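The Worktable at Serrano
Photo gallery, September
Words and photos by Araceli Nava

Welcome back, everybody! This gallery is all about the table, which has been the thing I've wanted to show off ever since we got the keys to the back studio at Serrano. If you came to the spring open house you'll remember what we were cutting and gluing on before (two desks of different heights, pushed together, with a gap that ate pencils). Well, those desks have gone to a good home, and we have a real table now!

It's the Ullden, the big one, 275 cm long, and I love it more than is reasonable. Preben Holst and I carried the top up the stairs at 7 in the morning so we wouldn't meet anyone coming down, and we still met Refugio Camacho coming down, with his bike. He put the bike against the wall and took a corner, bless him.

The color is my favorite part. Parveen Tanoli wanted white and I wanted gray, and we went back and forth for weeks with little sample chips taped to the window. What we ended up with is pale and somewhere in between, and under the studio lights it goes a tiny bit lavender. Paper looks great on it. Thread looks great on it! It's matte too, so no more glare when you're trying to thread a needle in the evening.

Smudges do show. A damp cloth gets most of them, and I've stopped worrying about the rest, it's a worktable and it's going to get worked on.

Power was the other big thing on our list. At the old desks we had one outlet behind the radiator and a line of people waiting for the glue gun. Now there's a plain white power strip that can sit right up on the table, three outlets in a row and a rocker switch at one end, and you just move it to wherever you're working. Natália Jelínek has already claimed one outlet for her little Stivis lamp. The cord is thin and likes to curl back on itself, so give it a bit of slack before you settle in, and please switch off when you leave!

Next on the wish list are stools. We've been looking at the Udus ones, 30 of them if the budget stretches, and Preben has offered to sand and oil every single seat (I'm holding him to it). Bring your half-finished projects, bring a cushion for now, and come find yourself a spot at the table. 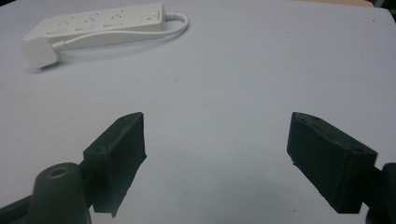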